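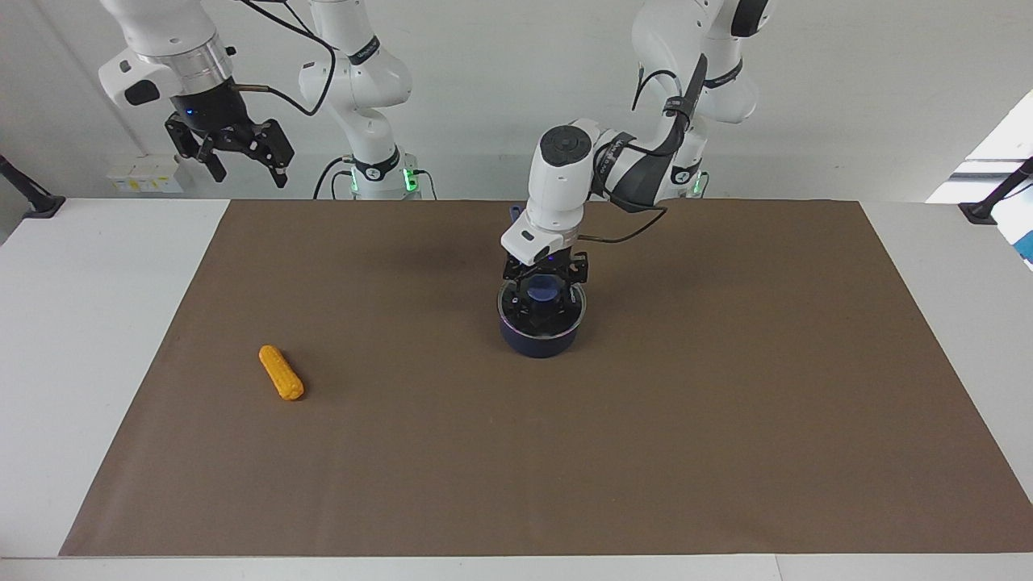 Figure 3. Two-finger gripper at the knob of a glass pot lid.

4.2 How participants used the word "design"

The word "design" came up in all 31 interviews, but it did not mean the same thing each time. Most participants who held to a recent creation used it for a finished act: an animal was designed, once, with the parts it needed. Participants who accepted common descent also used the word, usually for the way a body part fits its job. A retired nurse from the Urkden congregation said the knee was "designed for walking" and, a few minutes later, that knees had changed a great deal over time. She saw no conflict between the two remarks, and the interviewer did not press her on it.

Holroyd and Csonka coded the transcripts separately. They disagreed most often over passages of this kind, where a speaker used the language of purpose without naming a maker. Those passages were read again by Ko, and we kept a separate code for them. Folding them into either of the main groups would have made the split between the groups look sharper than it was.

Comparison with made things was common. Participants named watches, bridges, cameras and car engines, and several said that a thing with working parts must have had someone to plan it. When asked whether living things differ from made things, most pointed to growth and reproduction. Few took this as a reason to drop the comparison. One man at Garelus said that a machine which could make copies of itself would only be a better machine, and would need a better engineer.

Church teaching was mentioned less than we had expected. Participants more often credited a parent, a school teacher or a film seen in a youth group. Those who had changed their minds as adults tended to describe a slow shift over years, and could seldom name the argument that started it.
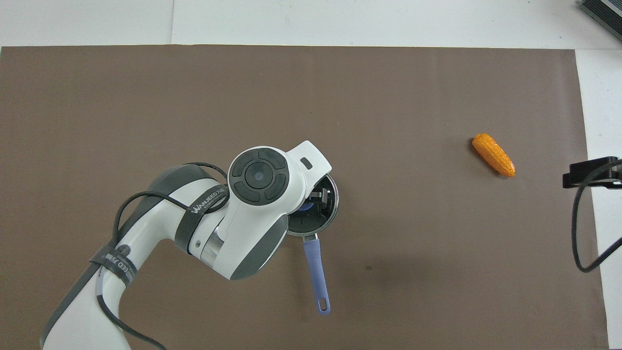
4.3 Limits of the interview data

All participants were recruited through two congregations, and all had agreed to talk about origins at length. People with little interest in the question are missing from the sample.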